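Going back to in-person client meetings when you work for yourself

Small Business & Freelancing > Working Life
Posted March 22, 2021

Irnach

I do bookkeeping and light admin for small firms, working from my kitchen. Since last spring everything has been on video or by phone. Now two clients have asked to meet in person again. One wants coffee at an outdoor place near his shop. The other, Kaewsai, is my biggest account and wants me at their office for a half day every month, the way it used to be.

The office is 73 miles each way. Before all this I drove it without thinking and never billed for the travel. I have done the same work from home for a year and they have had no complaints. I would like to keep the client, and I don't mind going now and then, but I don't want to lose a full day every month for a meeting that takes an hour on a call.
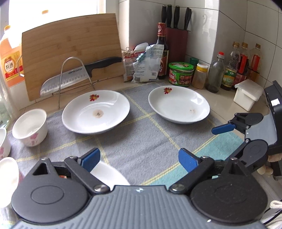
Kitchen counter.

Three things I would like to know. Can I start charging for travel when I never did before? How do I say no to the monthly visit and still sound willing? And is coffee with the other client something I bill, or is it just coffee? My agreement with Kaewsai was signed in January two years ago and says nothing about where the work is done. It renews by itself unless one of us gives notice.

Edited to add: I am not worried about the health side. Both clients are fine with being outdoors or wearing masks.

Virgilio Salazar

You can charge for travel. You gave it away before, and you are allowed to stop. What you should not do is put it on an invoice without telling them first. Send a short email ahead of the next renewal with the new terms and the date they start.

I went through the same thing with a client last fall. I do payroll setup, and they wanted me on site twice a month. I offered them a choice in writing:

One visit per quarter, travel included in the regular fee.
Any extra visit at a flat 200 dollars, which covers the drive and the time.
Video calls any time during my working hours, no extra charge.

They took the first one and have never asked for an extra visit. Once there was a price on it they went through what they needed me there for, and most of it was signing things and opening mail. They scan the mail now.

On how to word it, keep it plain. Mine said "I've found the work goes smoothly from here, so I'm planning on four visits a year from now on. If you need me more often, here is what that costs." I did not apologize and I did not explain my whole year to them. If you write three paragraphs about why, they will answer the three paragraphs and you end up arguing about your reasons.

Check what you are giving up too. If they are your biggest account, work out what you clear from them after gas and the lost day. In my case the driving took a good bite out of it, and I had never sat down and looked.

As for the coffee, I don't bill the first one after a long gap. If he pulls out a folder and you work for an hour, that's a meeting and it goes on the invoice. You might tell him that when you set the time – something like "happy to catch up, and if you want to go over the books I'll put it down as an hour."

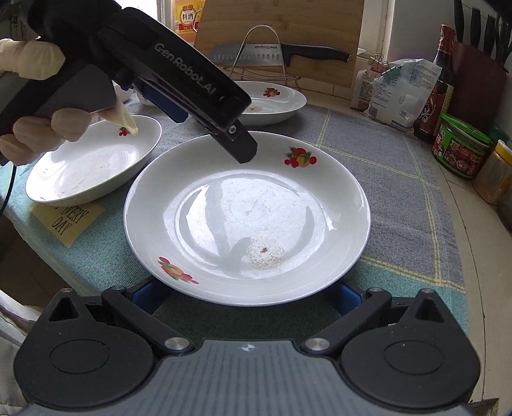 What to put in the agreement

Since yours says nothing about location, add a line when it renews. Mine reads: "Services are provided remotely. On-site visits are by arrangement, with at least 7 days' notice." Have somebody look it over if the account is large. Rules on mileage and what you can deduct are a separate matter, so ask whoever does your taxes.

Flullance

Just go. Clients like to see a face and the ones who stay home will lose work to the ones who show up. I drive all over for mine and never charged a cent.

Dirside

I don't agree with the post above, but there is something in it. I dropped visits completely with one client and after a few months I was the last to hear about anything. They had changed their invoicing software and it did not occur to anyone to tell me. So I would keep some visits, and put them right after month end when there is something to go over.

Also ask Kaewsai who wants the visits. With mine it was the office manager and not the owner, and all she wanted was a set time to ask questions. We do a call every other week now and it covers it.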